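Arninach House, Shared Kitchen Users' Meeting
Minutes, February

Present: Gisela Wendt (chair), Naheed Bangash, Arne Oltmanns, Alžběta Mikuš (minutes)
Apologies: Ingeborg Albers, who sent a list

1. Minutes of the last meeting
Agreed, after Arne asked for "shouted" to be changed to "said". Changed.

2. The table
Gisela reported that the pale table has now been kept clear for most of a month. Things allowed to stay on it are the spoon, the two wooden blocks it rests on, and one mug.
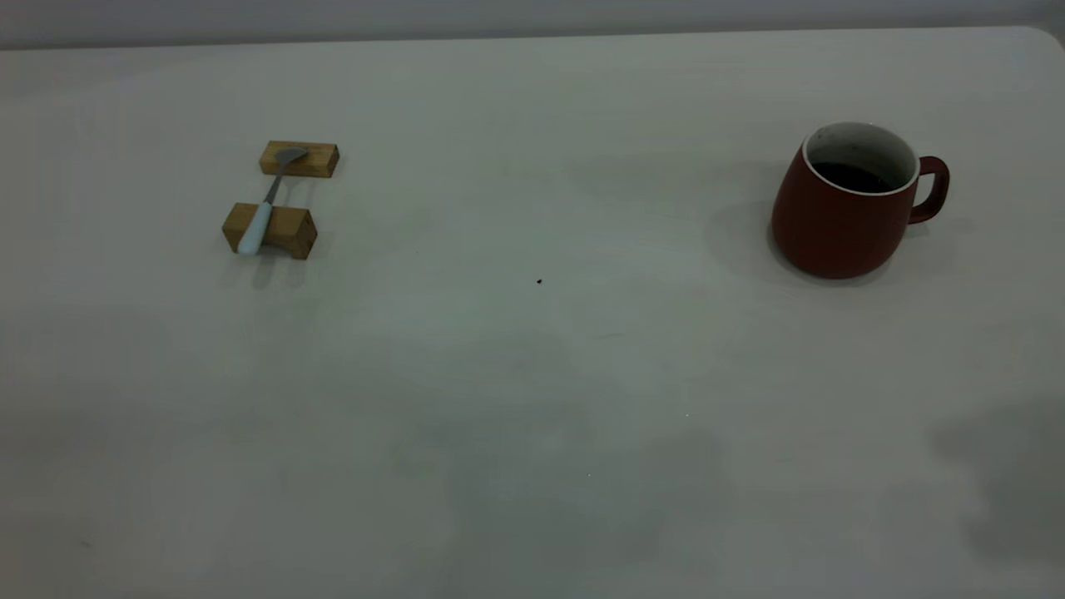

Naheed asked whether the blocks counted as a spoon rest or as two bits of wood. Arne, who sanded them, said a spoon rest. Ingeborg's list said bits of wood. The meeting sided with Arne, 3 to 0, Arne voting.

A shop-bought rest from Baumgart was looked at again and turned down. The kitty stands at 42 pounds and the coffee has to come out of it.

3. Everything else
Clearing the table has meant that everything else now lives somewhere else. Gisela said the word "system" had been used at the last meeting and she would like to know by whom. No answer was recorded.

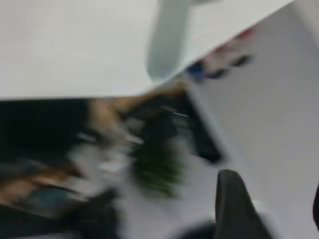 It was agreed that each user takes home whatever is theirs by the next meeting. Unclaimed items go to the Harkodlow jumble sale. Naheed wished it noted that she has claimed hers twice.

4. Coffee
Kavamel has put the large bag up again. Arne to find out whether the smaller one is any cheaper by weight. He expects not.

5. Mugs and crumbs
One mug per person on the table at a time.

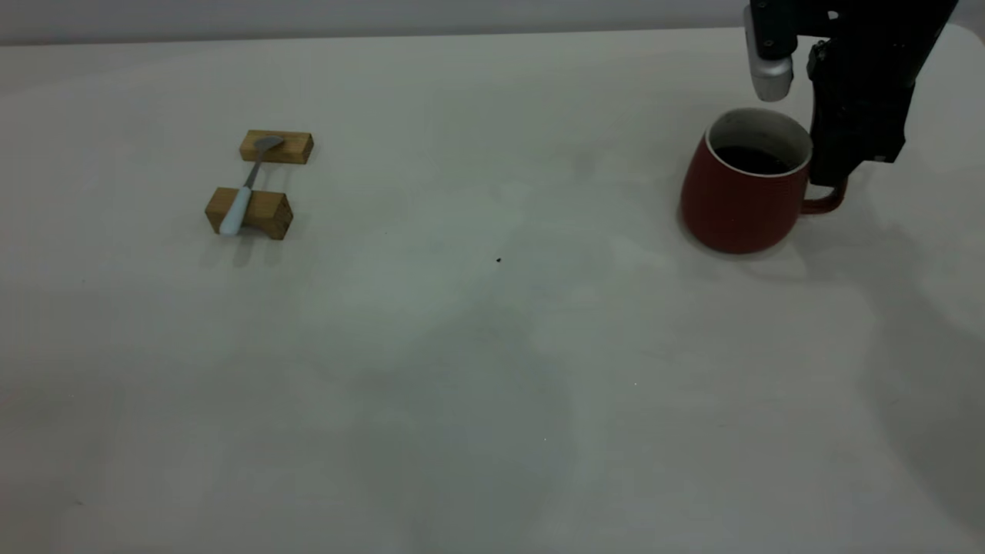

Whoever eats at the table wipes the table, including the middle. Arne said he had always wiped the middle. Discussion ran for 40 minutes and is not minuted.

6. Any other business
The tea towel rota is still blank. Gisela to fill it in herself and take complaints afterwards.

Meeting closed at 8.15 pm. Next meeting in March, Naheed to bring biscuits and a cloth.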